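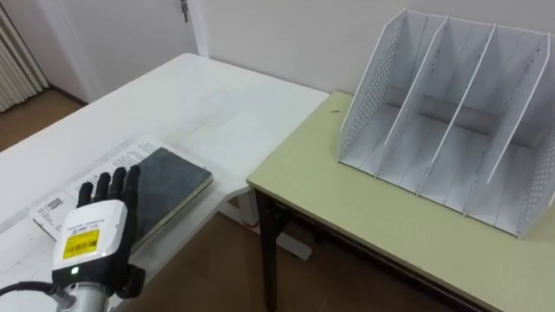 Ticket 1833 – Wi-Fi drops in the small room, Benedetti office
Last updated: 26/12/2020
Status: Closed
Opened by: Elisa Piras
Handled by: Jouko Eskola, Cestard support desk

Problem as reported

Laptops on the office Wi-Fi lose their connection in the small room at the end of the hall. The Wi-Fi icon still shows full signal but no pages load. It comes back by itself after a minute or two, or right away if you turn Wi-Fi off and on. The gap between drops is roughly 16 minutes. Phones seem fine. The front office has had no trouble that I know of. It started in August and has become worse this month.

What I tried before opening the ticket:

Restarted my laptop. Forgot the network and joined again. Borrowed Gianni Greco's laptop, same thing. Moved the laptop to the window side, same thing.

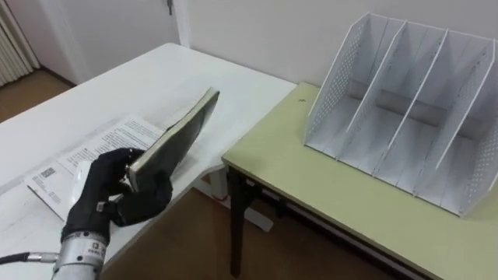 First response (Jouko)

Thanks, Elisa. Full signal with no traffic usually points to an address problem or a bad uplink, so let's leave the radio side for later. Next time it drops, please do the following before you turn Wi-Fi off:

1. Open a command prompt and type ipconfig /all
2. Copy the lines for IPv4 address, default gateway and DHCP server
3. Ping the gateway and note whether it answers
4. Send me the same lines from when the connection is working

Elisa's reply

Got it twice this morning. When working, the gateway is 10.0.7.1 and the DHCP server is the same. When not working, the address is 192.168.1.something, and both gateway and DHCP server are 192.168.1.1. The ping to that one does answer. I don't know what it is.

Second response (Jouko)

That is a second DHCP server. Your Prorik router hands out 10.0.7.x addresses only, so something else on the network is giving out its own. Please ask if anyone has plugged in an old router or a Wi-Fi extender. Check behind furniture and in the ceiling space if you can reach it. If you open 192.168.1.1 in a browser during a drop, the login page should show a maker's name.
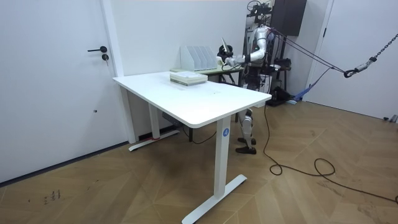 Site notes (Tanko Ugwu)

The login page came up as Drakulau, which matches the old router listed in the 2nd line of the Benedetti hardware sheet as "removed". I ran a continuous ping and waited for the drop, then looked up the router's MAC address in the switch table and got port 7. That port feeds the wall jack in the small room. I worked with the laptop on the white standing desk and left my printouts on it too, in front of the smaller table with the magazine file. The jack itself led through the wall to the supply closet, and the Drakulau was on the top shelf there, powered on, with the cable in a LAN port. Katia Morelli remembers it being put there to give the label printer a network connection – the printer has since moved to the front.

Unplugged the router and disabled its DHCP server before boxing it. Ran ipconfig /release and /renew on both laptops. Both came back on 10.0.7.x.

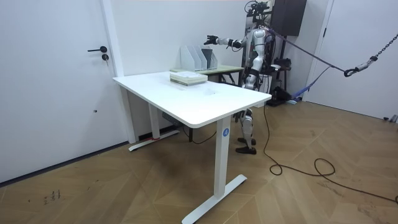
The small room with the height-adjustable desk.

Follow-up

Ping ran all afternoon from Elisa's laptop with no drops. Gianni's laptop also stayed up through a long video call.

Changes made on the Prorik side:

- DHCP snooping turned on at the switch, uplink port trusted
- Port 7 labeled "small room / closet"
- Lease time left as it was

Open item: the hardware sheet still says the Drakulau was removed. Katia will correct the line and add the box number.

Elisa confirmed by email that the ticket can be closed. If the 192.168.1.x address shows up again, reply to this ticket and do not open a new one.

We use cookies to keep you signed in to the support portal. By continuing you accept our cookie policy. Accept | Settings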